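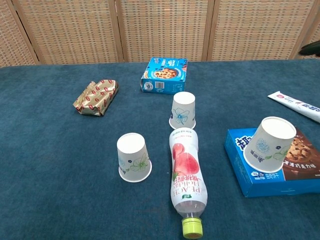

Keeping the Snack Shelf in Order

Most of the food I used to throw out was snack food. The cookies went soft, the crackers got crushed, and there was always an open packet behind the one I had just opened. These are the habits that fixed most of it.

Empty the whole shelf before you buy more. Put everything on a table where you can see it, check the dates, and put the oldest packages at the front when they go back. I do this before the big shopping trip and it takes 20 minutes.

Write the opening date on the box with a marker. A date on the lid of a jar is fine, but on a bag put it near the bottom, as the top gets rolled down and you lose it.

Cookies and crackers should never share a container. Soft cookies give off moisture and the crackers take it up overnight. If crackers have already gone limp, spread them on a baking sheet and give them a few minutes in a low oven, then let them cool completely before you close them up.
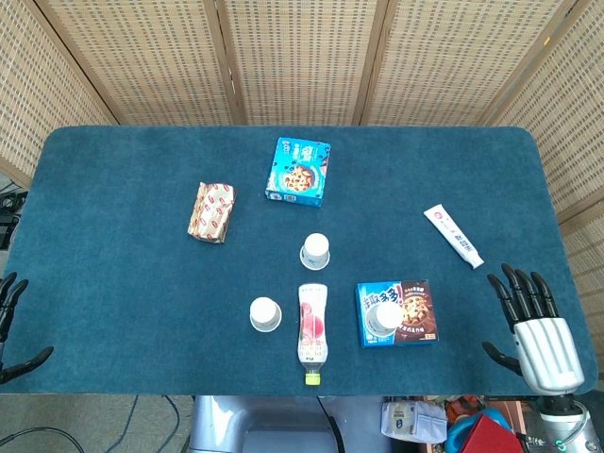
Cardboard boxes are poor storage once the inner bag is open. Fold the bag over twice and clip it, or move the contents to a tin. I like old tins with a tight lid. Wash them, dry them well, and leave them open for a day to lose the smell of whatever was in them. Peppermint never goes away, so keep those for buttons.

Chocolate wants a cool, dark cupboard, well away from the stove. In July ours goes in the refrigerator in a sealed container. A white film on the surface is usually just the fat or sugar coming up, and the chocolate is fine for baking.

Paper cups keep best in their sleeve with the end folded shut. Once they are out, stand them upside down so dust stays out of them. My neighbor Deisy Escobar buys hers in packs of 200 and stores the sleeves on their sides in a dresser drawer – a good use for a deep drawer.

For crumbs on a fabric table cover, skip the damp cloth. It pushes them into the pile. Use a dry, stiff brush and work in one direction, then go over it with the upholstery tool on the vacuum. Grease spots need cornstarch. Leave it on for 40 minutes and brush it off, and repeat if the mark still shows.

Shelf paper is worth having under anything sticky – syrup, honey, molasses. Cut it a little short at the front so it doesn't curl.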